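Welcome back, everyone! These are my notes for the next lab block, the one I keep calling "the fuse box weeks" (yes, there's a longer title on the syllabus, ignore it). November 2019 version, so if you have the August sheet from an older student, please recycle it – the scoring has changed.

## What you're doing

Your team gets time on the three-finger gripper in the Brasterden lab, and your job is to grasp an automotive fuse box, lift it, and set it down again without bending a terminal or popping a fuse. I picked this part on purpose. Last year we used foam cubes, and everybody got full marks and learned nothing, me included.

## Before you touch the robot

- Read chapter 2 of the Votberg notes, at least the bit on contact points.
- Run your grasp in simulation 30 times and bring me the log.
- Book your slot on the Marinho sheet. Slots are 62 minutes, and please don't ask about the two extra minutes, it's a long story with the booking system.

## Choosing your contacts

Three fingers sounds generous until you try to place them. Two on the ends of the base is a good start, because the base is stiff and the sides give the pads something to push on. The third one is where teams argue. If you bring it down from above, watch what it does to the fuse at that end!
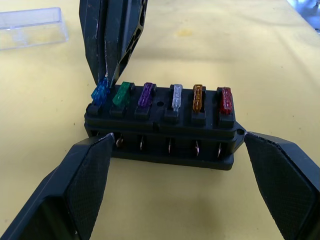 So think about how far the upper fingertip travels before you think about force. I'd close the two lower fingers first, slowly, and bring the third in last. And keep an eye on the mounting tab – it's a lovely place to snag a pad.

## Scoring

The whole block is worth 345 points, and 205 of those are for the write-up. I want your failed grasps in there too, with the finger positions and your best guess at what went wrong. Upload everything to Lultis as one PDF, plots included.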